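Review: Kellow Cell Marking Kit (floor tape, tags and rule book)
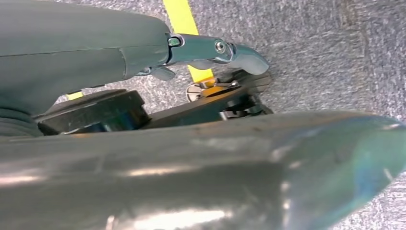

Yellow tape on the carpet, with the gripper close by.

The Kellow kit is a box of supplies for marking out the floor near a small robot arm. You get two rolls of yellow tape, a set of write-on tags, a laminated wall sheet, and a 170-page rule book. I paid $200 for it and have used it since July in our shop's training room, which has low gray carpet.

The tape

The tape is bright and easy to see from the door. It went down on carpet better than I expected. I vacuumed first, laid it in long pulls, and walked on it in socks. One corner lifted in the second week, at the spot where people turn with the cart. I cut that piece out and put down a new one with the ends overlapped by an inch.

The book tells you to lay the line at the farthest point any part of the arm can reach, with the gripper fully open and the longest part you handle in its fingers, and then add your stopping distance. A lot of shops measure to the wrist and quit there. Ours was drawn that way before, and it was wrong by the length of the fingers. If you change the gripper, you measure again. There is a page for writing down each measurement and who took it.

A line on the floor does not stop anyone. The book says so on the first page and repeats it in the chapter on guards. Tape shows people where the limit is. You still need the risk assessment, the stop button within reach, and speed limits or a guard if the assessment calls for them. I would have sent the kit back if it had claimed anything else.

The rule book

This is the best part of the box. Most of it is short checklists. The one I use most is for hands-on work at the gripper:

Stop the arm and lock out the power.
Bleed off air, if the gripper uses it.
Let go of any part still held in the fingers.
Hang a tag with your name and the time.
Check hinge pins and screws for play.
Wipe the fingers and look for new scratches.
Take your own tag off. Do not take off anyone else's.

Rhea Dagdag runs our evening group and had people doing this from memory after a few sessions. She wants a line added for checking the cable at the wrist, and I agree. The book has a blank space under each list, so we wrote it in.

The chapter on teaching mode is thin. It covers slow speed and the enable switch in two pages and sends you to the arm maker's manual for the rest. The index is also poor. "Pinch points" is listed under H, for hands.

Tags and wall sheet

The tags are fine. Pencil smears on them, so use a marker. The wall sheet is printed too small to read from the line, and we made our own.

Should you buy it?

If you already have a written procedure and good tape, no. You can get the tape alone from Dullow for less. If you are setting up a first arm and have nothing on paper, the book is worth most of the price. I would buy it again for the second room, but I'd ask Kellow for the book and tags without the wall sheet.

Reviewed by Virgilio Lacson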